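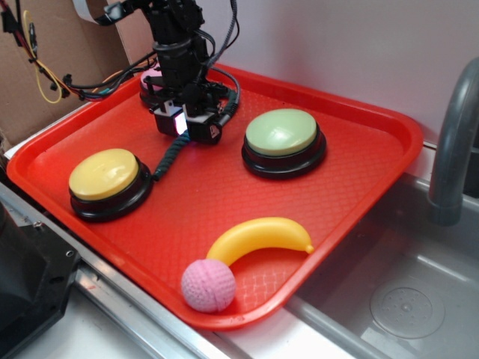
Figure 3. Red tray with two push buttons, a toy banana and a pink ball, on the counter by the sink.

4.2 What the bog cores told me

I came into this part of the work expecting a pretty dull story. Peat bogs take up carbon when they're wet and give it back when they dry out, and the Junano bog has been drained on and off for as long as anyone there can remember. So I figured the cores would show a nice dark band down low, a crumbly mess on top, and a steady loss in between. The lower half did look like that. The top did not.

The upper layers at the Kumik end, where the old ditches were blocked, had fresh moss growing into peat that I would have called dead. I had to go back and recheck my depths because I thought I'd mixed up two tubes (I hadn't). New growth was sitting right on the old dry surface, and it was thick enough to slice and weigh like any other layer. At the Ghoneim end, where the ditches still run, I found none of it. Same rain, same winters, same moss species within walking distance.

Now, I want to be careful about how far I push this. New moss is light, fluffy stuff, and a lot of it rots before it ever gets buried. If you weigh the top of a bog and call it stored carbon, you're counting your chickens a bit early. I handled that by leaving the top 5 cm out of the totals for both ends, the same cut I used in Section 3. The gap between the two ends gets smaller when I do this, but it doesn't go away.

Methane is the other headache. Wet bogs leak it, and a bog that has just been rewetted can leak quite a lot for the first few years. I ran gas chambers at both ends from May through October, always in the early afternoon, and the Kumik end gave off more on nearly every visit. The worst readings came from the open pools behind the dams – the mossy ground in between was much calmer. I don't have nighttime numbers, and I really wish I did.

One more thing that bugged me was the water table. My loggers at Ghoneim were set in pipes 80 cm deep, and in August the water dropped below the bottom of 2 of them. For those weeks I only know that the level was lower than the pipe, so I used the pipe depth itself as the value. That makes the Ghoneim end look wetter in late summer than it was. I ran the comparison again without August and the pattern held up fine, though the error bars got ugly. The full set of runs is in the appendix, ugly bars and all.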